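## Looking after the two-arm cell

The two-arm cell at Viltesholm has been through its first full service since it was moved into the back bay, and Joanne Oakley has asked for a short account of what was done, so that the next person on the job doesn't have to start from scratch.

The cell handles small panel parts for the Cantero work, mostly push buttons and their switch bodies. By June it had logged 1,948 picks. Over the last 373 of those the right arm had begun to set parts down a little off to one side. It was never bad enough to stop the job, but it was getting steadily worse.

Alfie Stockdale took the right gripper off first. Two of the mounting screws had backed out slightly and the fingers had a small amount of play. He cleaned the faces, refitted the gripper and marked the screw heads with paint pen so that any movement will show. The left gripper was checked in the same way and needed nothing. Both grippers were then opened and closed 30 times with nothing in them, and the finger gap was measured at the start and at the end.

The paper was next. We use brown kraft paper with a grid in blue painter's tape, and the grid is there for people more than for the robots. When a part lands in the wrong square, anyone standing at the table can see it. The tape does not have to be perfect. If a line lifts or tears, press it down or patch it, and only relay the whole sheet if the paper itself starts to shift. The taught positions are measured from the arm bases, so a crooked line does no harm.

After that came the check run with the buttons. Put a few out on the right side of the grid, run the pick program at low speed, and keep one hand near the stop on the pendant. Watch the fingers as they close. A button that tips or turns in the grip usually means the height is wrong, and that should be put right before anyone touches the side-to-side values.

Push buttons and the taped grid, from the check run:

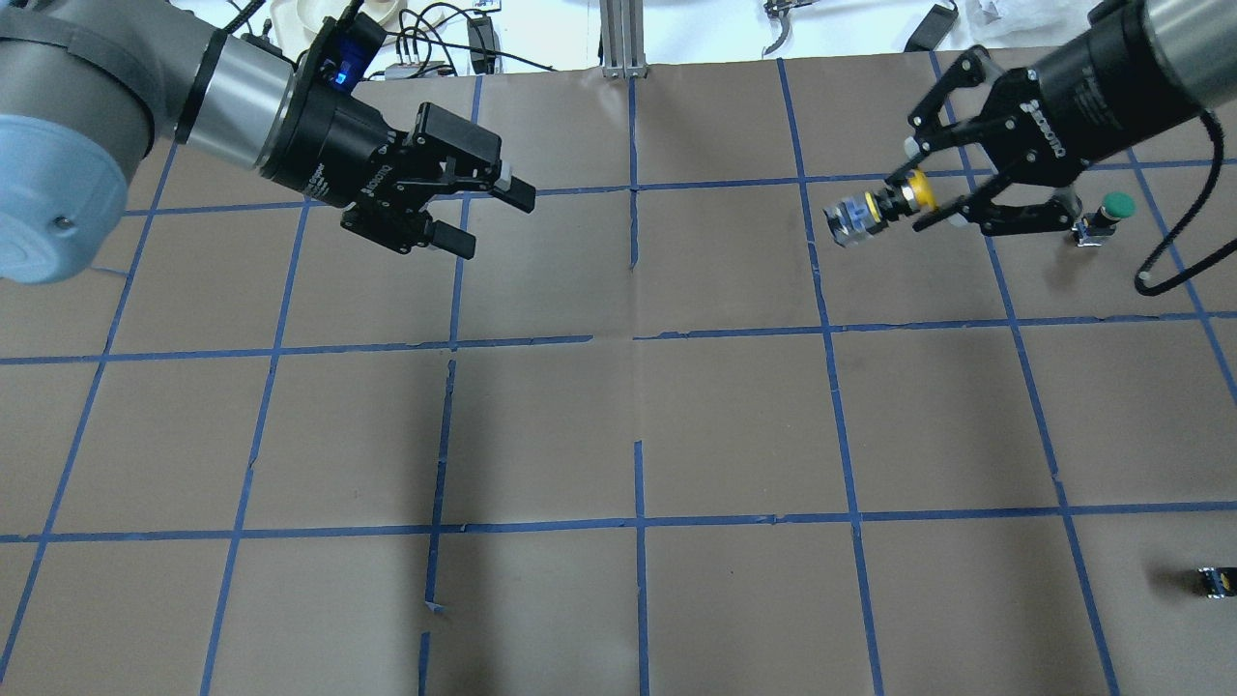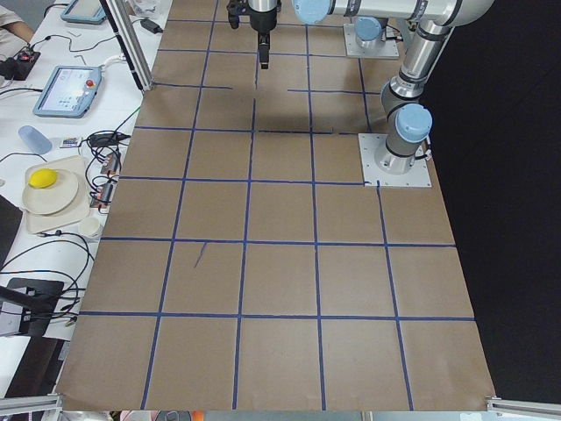
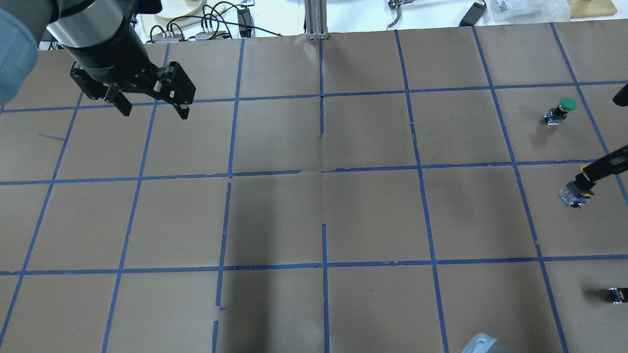
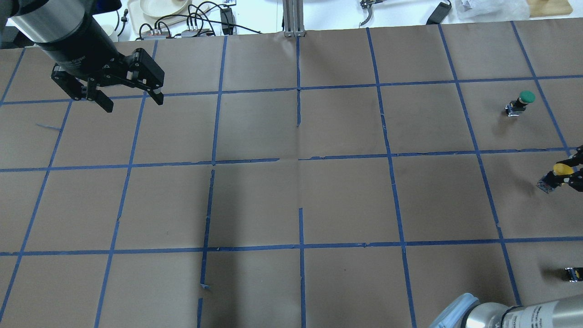
Joanne has set the next service at 450 hours of running time. Until then, whoever starts the cell in the morning should look at the paint marks on the gripper screws and write the result in the log, even if nothing has moved. Two blank weeks in the log made it hard to tell when the drift began.

Cables are the other thing to keep an eye on. Move each arm slowly to the far end of its reach and check that the gripper cable still has slack – a cable that pulls tight will tug on the wrist, and the fault looks a lot like a bad taught point.

A spare set of fingers is on order from Niltlow. Alfie will show the Vestness team how to change them when they come over, and anyone here who wants to sit in should let him know before the end of the month.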